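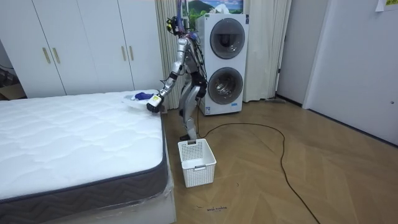 Photo: Volkan Uysal, 22/08/2018

Moving to Jedanwood next month, so I've been reading up on renting there. Notes as I go.

Deposits are capped at five weeks' rent. My old place in Tikthorpe asked for eight.

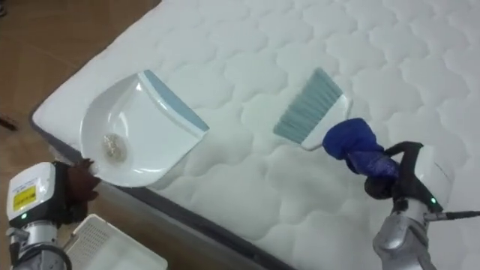 Most leases start in April. If you sign off-season you can ask for a shorter term - I got 14 months instead of two years.

Ask who pays for water. The Ondell Street buildings split it by unit, the older ones by floor area. For me that's a difference of roughly $40 a month. 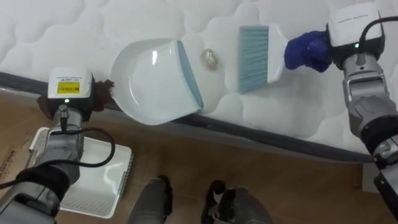 Parking permits are separate and the wait is long. I put my name down already.

Keys on the first. More when I've met the landlord.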